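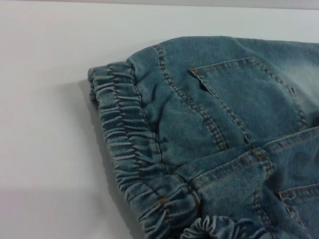 Figure 7.1 Light blue denim with a gathered, elasticated cuff.

Chapter 7
Why economies speed up and slow down

In this chapter you will learn:
what economists mean by the business cycle
how spending by households and firms feeds through to jobs
why stocks of unsold goods matter so much
how to tell a slowdown from a recession

7.1 A tale of one town

Let's begin in Cavville, a port town with a ferry terminal, a biscuit factory and a long high street. In a good year the factory runs two shifts, the cafés take on extra staff for the summer and it is hard to find a plumber before Easter. In a poor year the second shift goes, the cafés close on weekday evenings and the plumbers start ringing their old customers to ask whether anything needs doing.

The town itself has hardly changed between those two years. It has the same people, the same machines and the same harbour. So why does it produce so much more in one year than in the other? This is one of the great puzzles of economics, and I think it is the most exciting one in the whole book – once you start looking for the answer you will see pieces of it everywhere, from the job adverts in a bakery window to the price of a second-hand van.

We call these ups and downs the business cycle. The word 'cycle' can mislead you a little. The moon has a cycle, and you can print its dates in a diary years ahead. Business cycles keep no such timetable. Some expansions are over almost before the statistics have caught up with them, and others run on for 10 years or more.

7.2 One person's spending is another person's income

Suppose Toon Smits, who owns a furniture workshop called Grelia, decides to put up a new paint shed. He pays a local builder, Maes, to do the work. Maes pays wages to its bricklayers, and one of them, Jasper Hendriks, spends part of his wages on a new bicycle. The bicycle shop now has more money in the till, and it orders more stock from its supplier in Gumley.

Look how far we have travelled from one shed! Economists call this the multiplier. Suppose that at each step people spend half of any extra income on local goods and save the rest, or spend it elsewhere. If Jasper receives an extra 200 euros, he spends 100 of it at the bicycle shop, the shop's owner spends 50 of that, and so on down the line. Add up all the spending that begins with Jasper's extra wages and the total comes to 200 euros as well. The effect fades with every step, but it can be surprisingly large when you count it all.

The same chain works in reverse. If Toon puts off the shed, the builder has less work, Jasper keeps his old bicycle and the shop orders less from Gumley. None of them needs to have done anything foolish.

7.3 The stockroom tells a story

Now think about a shop that sells clothes. In November the manager must decide how much to order for the spring. If she is hopeful she orders plenty. When spring comes and shoppers stay at home, the goods pile up, and she may order nothing at all for the next season. Her sales have fallen a little, but her orders have fallen to zero. The factory that supplies her feels a much bigger jolt than she does.

Changes in stocks are a small part of total output in most years, yet they account for a large share of the swing when an economy turns down. Keep an eye on them when you reach the data exercises.

7.4 Slowdown or recession?

An economy that grows by less than it did last year has slowed down. It is still growing. In a recession output falls, and a common rule of thumb asks for two quarters of falling output in a row. It is a handy rule, though many economists prefer to look at jobs, incomes and sales as well before they use the word.

Key terms: business cycle, expansion, recession, multiplier, stocks

Before you read on
Walk down your nearest shopping street and note which businesses would suffer first if people began to save more. Keep your notes, as we shall come back to them in section 7.6.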